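**Countertop steamer check – Drinov break kitchen, Saturday, before lunch**

Unit tagged 352. Checked cold, unplugged first.

- [x] Cord, full length – no nicks, no soft spots. Plug pins straight.
- [x] Base sits level. Feet all there, one a bit worn.
- [x] Side handles tight. Wiggled both.
- [x] Knob turns and clicks back to off. Stiff at the low end, same as November.
- [ ] Lid knob screw – quarter turn loose. Tightened, recheck next time.
- [x] Basket holes clear. Had to scrub a little dough out of the outer row.
- [ ] Scale in resevoir – light ring. Descale before next use, Rurnorano powder is under the sink.

Lid goes flat on the table when it's off, buns go to a plate on the right. Keep it that way, less reaching over steam. 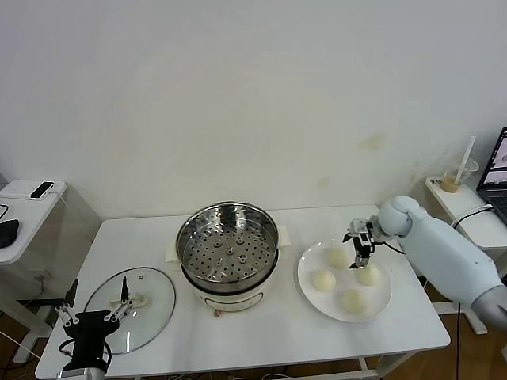

How much water goes in for one batch of buns?

Fill to the lower line and stop there, the basket should never touch water.

**Table and wall**

- [x] Wall behind wiped down, no peeling paint.
- [ ] Faint yellowish smudges on wall, right of center. Try the Zesard cleaner, if they dont lift leave it.
- [x] Outlet tested, trips and resets fine.
- [x] No extension cord in use.

Steamer still passes – two small fixes, then OK to run. Tongs not mitts for the basket please, the old mitts are thin at the thumb. New pair on the Marti order.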